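Community help > Money and government > Budgets and public spending

Can a council change the budget after it's been voted through?

Our town council passed its budget in January and I watched the whole thing online. There was 3913 put aside for repairs to the footbridge at Pingate. Now the newsletter says the bridge money is "under review". Can they just do that? Thought once it was voted that was it. Not after a row, just want to know who to write to and what to ask for. 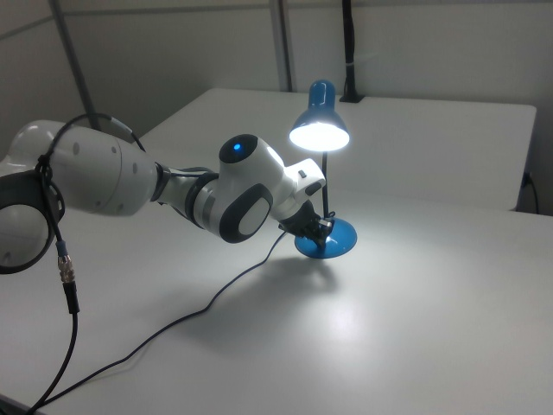 Posted in: Local Government Help Team

Starnudent

Short version – yes they can, mostly. The vote in January sets the total and the tax. Moving money between headings inside the total is a seperate thing and most councils have a rule for it, usually called virement. Small amounts an officer can sign off, bigger ones go back to the councillors. Look for "financial regulations" on the council site, the limit will be in there. Ours is 200 so nearly everything goes back to a meeting, which takes ages.

Write to the clerk first. Ask for the minute where the review was agreed. If there isn't one, ask who decided it and when.
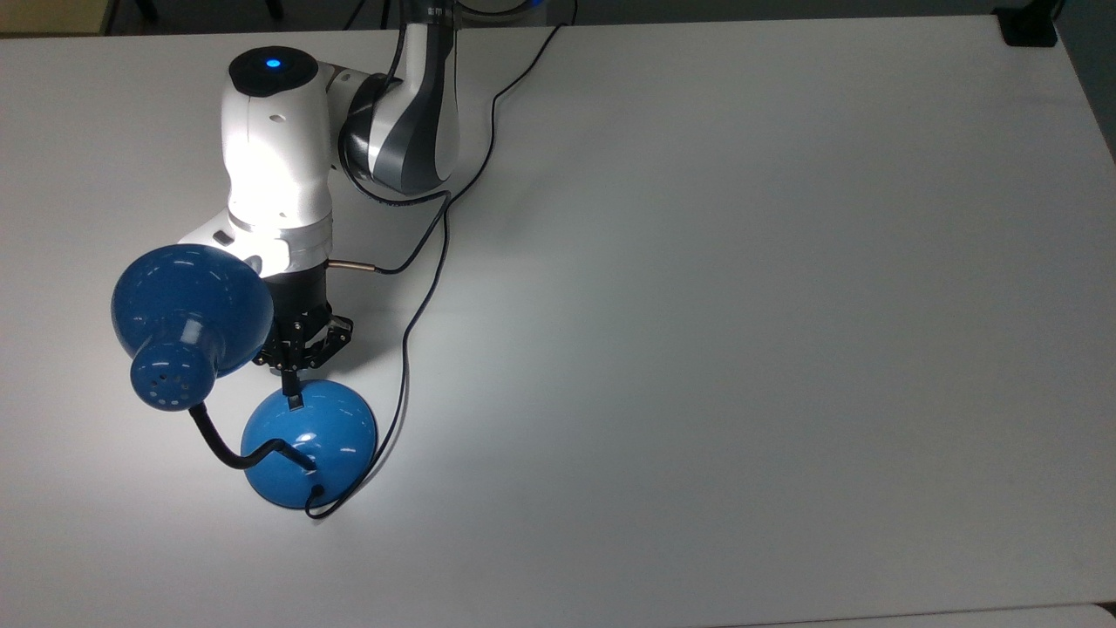
Budget papers are a pain to read so go straight to the table at the back, skip the speech. You want two columns, what was agreed and what's been spent so far. If the bridge line has gone down and another line has gone up by the same, there's your answer. Print it if you can and spread the pages out on a big white table like that one, under a lamp, blue or otherwise, so you can see both years side by side. Much easier than scrolling.

Lamisi Ackah

Agree with most of that but "under review" might not mean the money has moved. We had the same wording for our hall roof and it only meant the quote from Werkus had come in too high and they wanted another one. Went ahead in the end, four months late.

Also you can ask at the meeting itself. Ours starts at 7 and the public slot is first, 4 minutes each. Send it in writing beforehand or they'll say they will get back to you, and then they dont. 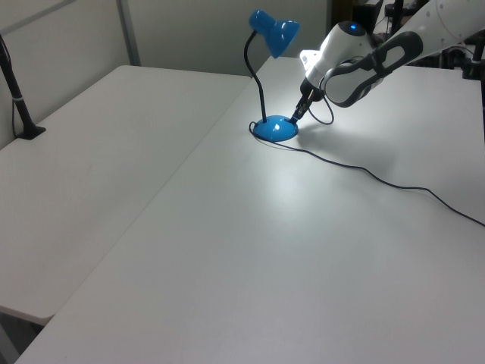
Blue desk lamp and robotic arm

Urs Bühler

just ring your councillor, quicker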